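Chapter 3
Handling and Storing Computer Processors
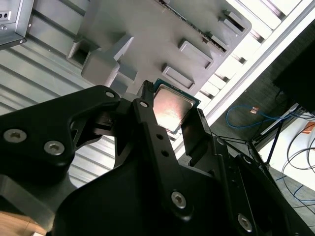

Figure 3.1 A computer processor held by its edges near a gray plastic tray. The metal heat spreader is set on a green circuit-board substrate.

A processor is small enough to be lost in a coat pocket, yet it is often the most costly single part in a desktop computer. Most of the damage done to processors in a repair shop happens while they are out of the machine, between one tray and the next socket. This chapter deals with that short period.

The metal lid on top of a processor is called the heat spreader. It protects the silicon beneath it and carries heat to the cooler. The board under the lid is called the substrate. A processor should be held by the edges of the substrate, and its electrical contacts should not be touched. Skin oil on the contacts can lead to a poor connection.

Trays for loose parts are molded with pockets that keep the parts from sliding against one another. In the Ditport shop, whose records are used throughout this book, 500 processors were received for sorting in September. Of these, 300 were stored in trays and the remainder in single cases. Section 3.2 follows both groups from the receiving desk to the shelf.

After studying this chapter, the student should be able to name the main outer parts of a processor, lift one from a tray and return it correctly, and complete a storage label.

Terms to know: contact, heat spreader, pocket, socket, substrate

3.1 The Outer Parts of a Processor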